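Nhyira Nyarko
19 May 2022

Notes from the Hundidbridge student robotics project, module 3. The task is called Talto: two hands, one plate, soft objects. Thread.

The brief is short. Pick up a soft object, put it on the plate, let go without dragging it off again. Either hand may be used. Points come off for pushing the plate.

Grip force is the hard part. A limit that holds a rigid mug will flatten anything soft. We set the closing limit per finger in software, on a scale up to 3,000, and everyone began far too high.

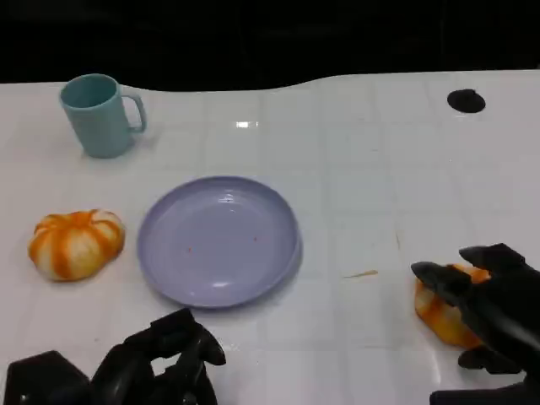
Right hand closed on one striped pumpkin, left hand open by the plate. The second pumpkin is to the left of the plate.

Note how the skin gives under the fingers. We accept some deformation. The marking sheet only asks that the object is held and then released over the plate.

Second problem: the glossy top. Overhead light comes back off it as a bright patch, and the Bulau team's plate detector kept locking on to that. They masked the region by hand. Crude, but allowed.

Wrist views help with the last few centimetres. The head view loses the contact points once the fingers wrap round, so each team logs both and lines them up by timestamp — the dullest job in the module.

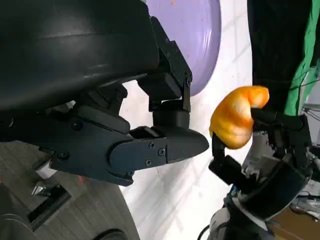 Wrist view. Fingers curled round the orange piece, plate behind with a few tiny orange crumbs on it.

Log so far: 129 attempts across all teams, 30 of them by Šimko's group, who change one parameter per run and write it down. Their plots are the only ones I can read without asking questions.

Next change is finger order. At present all fingers close together. Closing the lower one first should support the object before the top finger presses down. Code for that is due before the next lab.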